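Homemade ketchup vs store bottle, anyone still bother?
Kitchen Talk > Preserving & Sauces
19 replies

brukness_annie
Ok so garden went nuts in August and I have a sink full of paste tomatoes. Did sauce already. Did salsa already. Thinking ketchup. Husband says waste of time, the bottle is cheap and the kids will want the bottle. Is he right?? I need to decide by Friday, they're getting soft.

tallpaul588
He's right. Made it two years running. You boil down a mountain of tomatoes and get a couple of pints. Kids took one lick and asked for the real one.

Millora Kitchen
Disagree with paul. It's a different thing, that's all. Don't sell it to the kids as ketchup, call it tomato relish or whatever and put it on eggs. The store stuff is mostly sweet. Homemade has clove, allspice, a bit of heat. I go through a jar a month.

tallpaul588
If you have to rename it so people eat it, that's not a great sign

Millora Kitchen
lol fair. still eating it tho

jbrandao
Jailson here. My two cents. Problem with most recipes is too much water at the start. Halve the tomatoes, salt them, drain in a colander for an hour before they go anywhere near the pot. Cuts the boiling way down. Also skip the onion powder, use real onion and cook it soft first.

brukness_annie
An hour? I have a big one with small holes, would that clog up

jbrandao
Small holes fine. Give it a shake now and then. Save the water for soup or rice.

warkuditz
Don't drain them!! You're pouring flavor down the sink. Low oven, big roasting pan, cut side up, overnight if you can. Then blend. Tastes like tomato and not like vinegar with sugar in it.

jbrandao
I said save the water

warkuditz
missed that. still say oven

Adalberto Rocha
Both work. Oven heats the whole house though, and in summer no thanks. I drain, then wide pot, no lid, stir the bottom every few minutes near the end. It will scorch the second you look at your phone. Ask me how I know.
Orange is nice in it too btw. Strip of peel and a squeeze of juice, take the peel out before you blend. My aunt's version, she called it Cârstea sauce after the neighbor she got it from.

brukness_annie
Orange in ketchup?

Adalberto Rocha
Try a spoonful on the side first if your nervous. Goes with the allspice. Few from the table
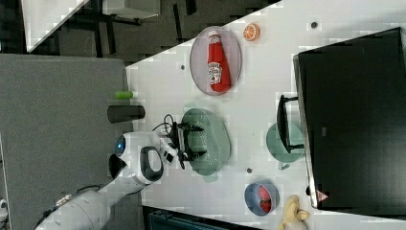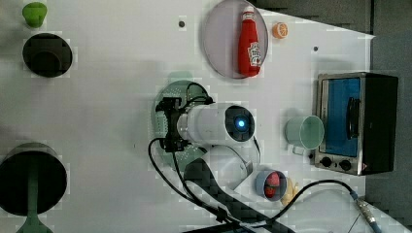 Red bottle on a plate in both of those 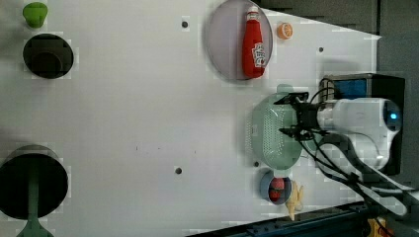
brukness_annie
Question for anybody, how long does it keep in the fridge if I don't can it?

jbrandao
I use mine up inside 7 days or so if it's low sugar, low vinegar. Anything past that goes in the freezer, small tubs, leave some room at the top.

Millora Kitchen
I keep mine a lot longer than that, but mine is heavy on the vinegar. If you're cutting the vinegar because the kids hate it then yeah, freeze it.

tallpaul588
Please don't can it off a made up recipe. Tomatoes are borderline on acid, and people get casual about it. Use a tested one and don't mess with the amounts.

warkuditz
agree with paul for once. Bottled lemon juice if the recipe calls for it, not fresh. Fresh varies too much.

brukness_annie
Ok freezer it is, I don't own a canner anyway. Sugar, brown or white?

Adalberto Rocha
Brown. Start with half of what the recipe says, taste when it's thick. It gets sweeter as it cooks down so if it's right at the start it'll be candy by the end.

jbrandao
White for color. Brown makes it muddy.

Adalberto Rocha
Muddy tastes better

tallpaul588
Still think you should make one more batch of sauce and go sit down. You could make 1,000 jars of this stuff and they'd still squeeze the bottle.

brukness_annie
Doing half and half. Half sauce, half ketchup, drained not roasted (sorry warkuditz, the oven door sticks). Trying orange in one small pan only. Will report back.

warkuditz
Fix your oven

Millora Kitchen
Blend it longer than you think, and put it thru a sieve if the skins bug you. Good luck annie

brukness_annie
Got them salted, draining now. There is SO much water coming off these. Anybody have a use for it besides soup

jbrandao
Cook rice in it. Go easy on the salt, it's already salty from the draining.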